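Is the Prirnora gripper kit good enough for soft food?
Zinash Hadgu

Hello everyone. We are a small kitchen lab and we think about buying the Prirnora kit (two-finger gripper, wrist mount and the Tadia software) for our arm. The price is $1,790 and the reseller gives no trial. We must pick up eggs, bread rolls and peppers from a flat table, one at a time. Does somebody use it with such things? I am afraid mostly for the eggs.

Eleri Voyle
Depends on your arm. Ask the reseller.

Rhydian Wynne
I have the kit since November. The hardware is good, the manual is poor. Some points from my side:
The default closing force is 50 per cent and this is too much for an egg. I set it to 9 and I did not break one after that - but write the value in the Tadia profile, otherwise it goes back to default after restart.
Bread rolls are easy if you grip across the short side. Peppers are harder, the skin is glossy and they turn in the fingers. Order the rubber pads, they are sold separately.
Calibration of the table height took me roughly 2 hours the first time. Leave space between the items, so that the fingers can go down beside each one. My layout is an egg at the back, then a roll, then a red pepper nearer to me. 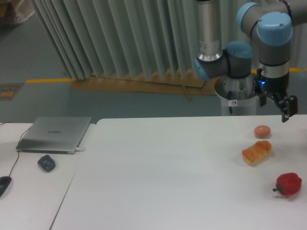 Last edited by Rhydian Wynne in November, 4:50 pm

I added the layout after Zinash asked me by message. If your table is white like mine, check the colour settings in Tadia before you try a brown egg, my first profile was too bright. Spare pads come in a grey bag with no part number, so keep the invoice.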